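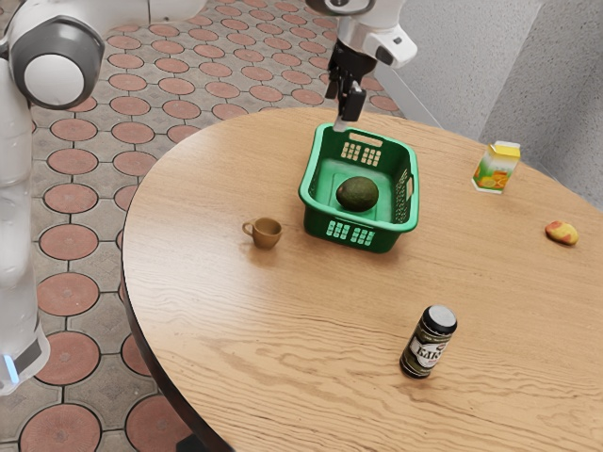
Home Papers Student Projects Archive Contact

14 min read

4. The Table Task

4.1 What we asked the robot to do

By the time we got to this part of the project we had a simulated robot that could reach for things without falling over its own math, and we wanted something harder for it to do. The class assignment only said "a manipulation task with at least one container." We went with the basket, mostly because everybody on the team had already lost an evening to it in the warm-up exercises and wanted revenge.

The job is easy to say out loud. The robot stands next to a table, there's a basket on the table, there's other stuff on the table too, and the robot has to grip the basket by one of its handle areas, lift it, and set it down somewhere else without dumping out whatever is inside. Figure 4 shows one of our runs with the gripper over the far rim of the basket and an avocado sitting in it. We call that spot the hover point, and a lot of this section is going to be about it (sorry, but it ate most of our fall).

Figure 4. The two-finger gripper at the hover point over the back handle area of the green basket, in simulation. The avocado is the payload. The cup, the jar, the juice carton and the yellow-and-red fruit are clutter.

4.2 Setting up the scenes

We built all of our scenes in Zodero, the simulator our course uses, and we ran the policies through a small Python wrapper we named Jota. Jota started out as a homework script and it still kind of looks like one inside. It loads a scene, shuffles the clutter, starts the arm from its rest pose and writes everything to a log, and that's pretty much all it does.

For each scene we kept the table and the basket and moved everything else. Clutter could land anywhere on the tabletop as long as it didn't overlap the basket or hang over the side. We threw out scenes where the physics engine shoved two objects apart on the first step, because those made the arm look bad for something it didn't do. After tossing those we had 200 scenes for training and 54 for testing, and none of us looked at the test scenes until the training code was frozen. Okay, one of us looked at one of them by accident, and we swapped it for a fresh one.

The payload was the avocado in every scene. We talked about using more than one payload and I still wish we had! It's a nice object to test with, though. It rolls a bit when the basket tips, so a sloppy lift shows up right away in the logs as a jump in the payload position.

4.3 The hover point

Our first version went straight from the rest pose to the grasp. It worked fine when the gripper came down nicely lined up with the rim, and when it didn't, one finger would land on top of the rim and push the whole basket across the table. Sometimes the basket took the cup along with it.

So we split the move in two. The arm first goes to a point just above the rim and stops there, with the fingers hanging straight down. Then it checks the angle between the fingers and the basket wall, fixes it if it needs fixing, and only then goes down. We borrowed the angle check from the Jiang grasp notes that get passed around in our lab section, and changed it so it looks at the handle area only. The original looks at the whole object, and on a basket with perforated walls it kept picking up on the little openings and getting confused.

How high to hover was a guess at first. We tried 9 different heights and ran the full training set with each one. Too high and the arm drifts sideways on the way down. Too low and the fingertips brush the rim while the wrist is still turning, and then you're back to pushing the basket around. We kept the middle height. It wasn't the best on every scene but it was never the worst, and we were running out of cluster time.

4.4 What happened

With the two-step move, the basket ended up where we wanted it, payload still inside, in 90 percent of the training scenes. The test number is in Table 2 together with the one-step version, and it's lower, as you'd expect. We read through every failed log by hand. Most of the failures come from clutter standing close to the handle side, where the open fingers need room and don't have it. Tall things are worse than flat things. The jar was our biggest headache by far, and the loose fruit hardly ever mattered unless a finger came down right on it.

The other kind of failure is more fun to watch. The grip is good, the lift starts, and the basket swings, since we're holding it at one end and the far end wants to drop. If the lift is slow, the swing stays small. We turned the lift speed down twice and it helped both times, but each run then takes longer and the course has a time limit per episode, so we couldn't just keep going.

We also tried the Skurkov controller on the lift, which is supposed to damp exactly this sort of swing. We got it running in December, too late to tune it properly, and I don't want to make claims about it from a handful of runs. The settings we used are in the appendix for whoever takes over the project next.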